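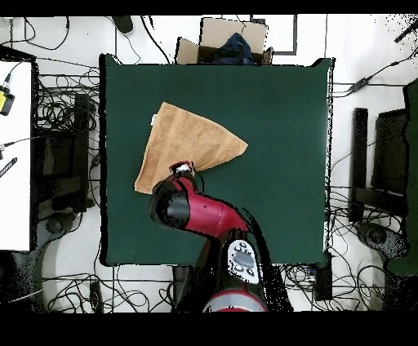
Towel table and surrounds: monthly walk-round, with comments
Site: Jaretville, room 136
Month: October
Started: 8.40 am
Ratings: OK / Fix / Watch

Great round this month. The table itself is the tidiest it has looked since we moved in, and most of the comments below are about the floor. Please read the lot even if your own item got an OK, and add your remarks underneath.

1. Table top
OK. The green cover is lying flat and smooth, with no lifted corners and no pulls that I could find by running a hand over it. It was a beaut choice of colour too, you can pick out a stray thread from the doorway. Keep drinks off it. Lint roller first, damp cloth only if the roller doesn't do the job.
Comment: roller refills are on the Prurance order, should be here Tuesday.

2. Table stability
OK. Leaned on each corner in turn, no rock. Edges checked for splinters and sharp bits, none.

3. Tan towel, condition
OK. Still lovely and nubby, and the loops are holding up really well. Checked both faces for pulled loops, the woven band for fraying and the hem all the way along. One loose thread near a corner, snipped. Small white label is still stitched on, please leave it there! Wash instructions are on file under towel no. 283 if you want them.
Comment: can we stop using softener? It makes them feel greasy.
Reply: yes, agreed, I've put the bottle away in the high cupboard.

4. Towel, how it's left
Watch. A towel bunched up on the table is fine while somebody is working with it. At the end of the day it gets shaken out and checked for anything caught in the folds before it goes in the wash. Clips, bands, bits of plastic, the lot.
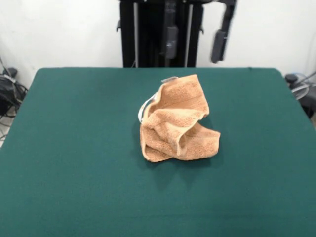

Last month a hard bit of plastic went right through a hot cycle inside a hand towel and came out the shape of a banana, so a proper shake please, both ends, over the table where you'll hear it drop. I do mine twice and I'm always surprised by what comes out.
Comment: could we have a small dish for the found bits?
Reply: love it. One is coming from home.

5. Cables on the floor
Fix. This is the big one. There are black cables in loops and tangles over the white floor, and although they show up well against it, a loop is still a loop and a foot will find it. To do:
- gather the slack and tie it, hook-and-loop ties only, no tape on the floor
- route along the wall side wherever the length allows
- floor cover over anything that has to cross the walkway (the wide Ocampo type, 1000 mm lengths)
- check plugs and sheaths for nicks while you're down there
Comment: happy to do this one Tuesday arvo if someone gives me a hand with the covers.

6. Chair
Watch. Black chair on casters, parked between the white bench and the green table. The casters roll well and the base is sound, but that's just where the cables bunch up, and wheels and cables are a rotten mix. Park it clear until item 5 is done.

7. Carton behind the table
Fix, and an easy one.
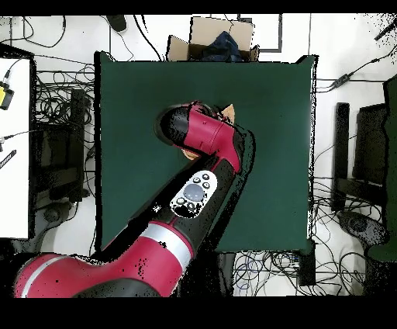 Open carton with the navy cloth in it, flaps out.

Flaps out means shins and snags. Fold them down inside the box or trim them off. Navy cloth to be shaken, folded and put back so we can see the bottom of the carton. If it's going to live on the floor full time I'd much rather a plastic tub with a lid, and Itero has a good stackable one that would fit.
Comment: keep it separate from the tan when it goes in the wash. Ask me how I know.

8. White bench, left side
OK. Small yellow and black device is on the bench near the edge, so slide it back a hand's width and check that its lead isn't hanging where a sleeve could hook it. Black ruler-like strip just below it to be put away too.

9. Clear space around the table
OK on the near side. Watch on the cable side, see item 5. Allow 5 minutes for a sweep before the first towel of the morning.

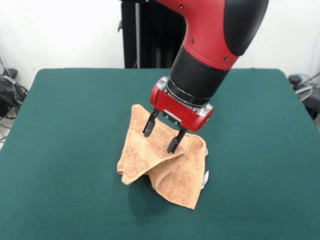

10. Lint and dust
OK. Terry sheds, and a new towel sheds like a labrador. Roller over the green top at lunch and again at close, and a quick vacuum underneath on Tuesday. Empty the vacuum straight after, outside.

11. Sign-off
Items 5 and 7 to be fixed before the next round. Items 4, 6 and 9 get looked at again then. Everything else passed, and passed well, so thanks for the effort!
Comment: carton flaps folded down, 3.15 pm. Still need the tub.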